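Folding cloths and straightening sheets with hand-held grippers: bench tips

These tips are for anyone taking a turn with the grippers on the bed and folding tasks. They come out of the Juvlow study, where people do ordinary jobs with a gripper in the hand and the recordings are used to teach a robot arm the same jobs. Most of them concern cloth, because cloth caused most of our lost recordings. Read the part on starting and stopping even if you have done this before, as it changed in June.

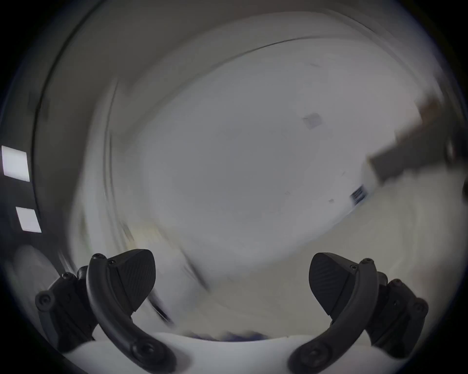
Worell Household Handling Group – Workshop Tips

Before you pick anything up

Start every recording with the fingers fully open and hold them there while you count to two. The finger width is read against that open position, and a recording that begins half closed gives widths that are wrong all the way through. It can be corrected afterwards, but it takes longer than doing the fold again.

Wipe the pads with a dry cloth. Lint builds up in the texture and the grip on thin cotton gets worse so gradually that you don't feel it going. Don't use spray polish or anything with silicone in it. If a pad has picked up something sticky, use warm water with a drop of washing-up liquid, then leave it to dry before the next run.

Check the screws on the fingers at the start of the day and again after lunch. Finger tight and then a small nip with the hex key is enough. Overtightening has cost us more parts than loose screws have.

Picking up a flat cloth

A cloth lying dead flat on a sheet is the hardest thing in the whole set. The fingers want to take the sheet as well. What works best:

Come down at a slant, with one pad touching first. Going straight down at 90 degrees pushes the cloth into the mattress and you get a pinch of both layers.

Slide the first pad a little towards the middle of the cloth so that a ridge forms, then close on the ridge.

Lift slowly until you can see that the sheet has stayed behind. If it has come up too, put everything down and start the pick again within the same recording. Leave the mistake in. The arm needs to see how a bad pick is put right, and a file where it never goes wrong teaches it less.

We tested that last point properly. Two sets of 40 recordings were made of the same fold, one with the missed picks trimmed out and the other with them left in. The arm trained on the untrimmed set recovered from a double pick far more often. The arm trained on the trimmed set tended to carry on with the fold while dragging the sheet along with it. The difference on a clean first pick was too small to say anything about.

Folding

Fold away from yourself first, then across. It doesn't matter which way you prefer at home. If half the group folds one way and half the other, the arm hesitates over the middle of the cloth, and we lost most of a week before Hamish Kerr went through the files and saw why.

Let the top edge land before you open the fingers. People used to real laundry let go early and allow the cloth to drop the last bit – it looks fine to the eye, but the edge lands somewhere different each time.

Press the fold down with the outside of closed fingers. One pass is enough.
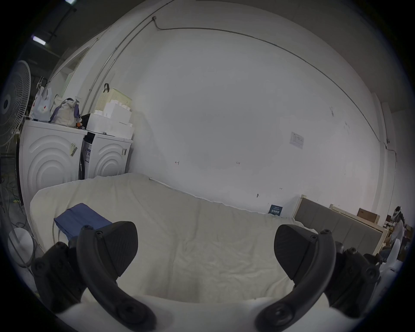
For thin cloths the press can be left out altogether, since they lie flat enough without it. Thick ones such as hand towels need it, or the second fold springs open. We have not settled what to do with fleece. At the moment it is left out of the set.

Straightening a sheet

Work from the wall side to the near side. The wall side is awkward to reach, and if you leave it until last you lean across the part you have already done.

Take a good handful, more than you think. A small pinch at the very edge pulls a point into the sheet and leaves a fan of creases running out from it. A wider grip further in moves the fabric as one piece.

Pull, hold for a moment, then open the fingers. If you open while still pulling, the sheet creeps back.

You don't need to get every wrinkle out. The rule used for scoring is whether the edge is where it should be and whether anything is bunched up enough to tip a cup. Early on we were far too fussy and some people spent several minutes on one corner. Those long recordings turned out to be poor teaching material, full of tiny tugs that did nothing.

Setting out the room

Leave the room as a room. The first recordings were made on a bare table under a lamp, and the arm did well on that table and badly anywhere else. When the work moved to a bed with ordinary furniture and household things round it, the early scores dropped, then climbed past the old ones. Boxes, bags and appliances in the background do no harm. What does cause trouble is a second cloth of much the same colour lying near the first.

Change the starting place of the cloth every time. Left, right, near the headboard, near the edge, at an angle. If you find you have put it in the same spot three times running, throw it down and use it where it lands.

Keep the lights as they are for the whole session. Draw the curtains or leave them, but don't change halfway through.

Watch cables when you step sideways. It is easy to look only at the fingers.

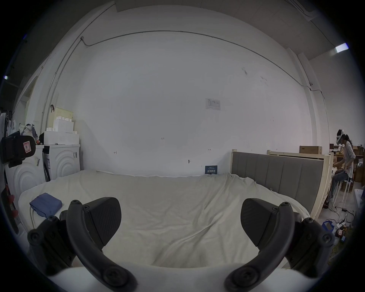 Fingers open above the bed, with the folded blue cloth on the left and the headboard on the right.

How many and how long

The folding set reached 2000 recordings before we stopped adding to it. We had expected to need all of them. When the training was repeated with random portions of the set, the score levelled off well before the end, and the later recordings helped only where they showed a new room or a new kind of cloth. If you have an afternoon to give, ten folds in each of several rooms are worth more than a long run in one.

Stop when your wrist gets tired. Tired hands rotate less and start dragging the cloth instead of lifting it, and this shows up plainly in the files. Swap hands if you can fold equally well with either, but say so in the log.

Logging

Write the cloth, the room and which gripper you used. The two grippers are called Otis and MacBrayne, and the names are written on the charging shelf. They do not close with quite the same force, so please don't guess.

If a recording was spoiled, mark it spoiled and say how in a few words. "Dropped, picked up sheet" is plenty. Don't delete it.

Files should be copied across before you leave. On a Friday the copying is slow, so begin it while you are putting the cloths away, and hang the gripper up with the fingers open so the pads don't take a set.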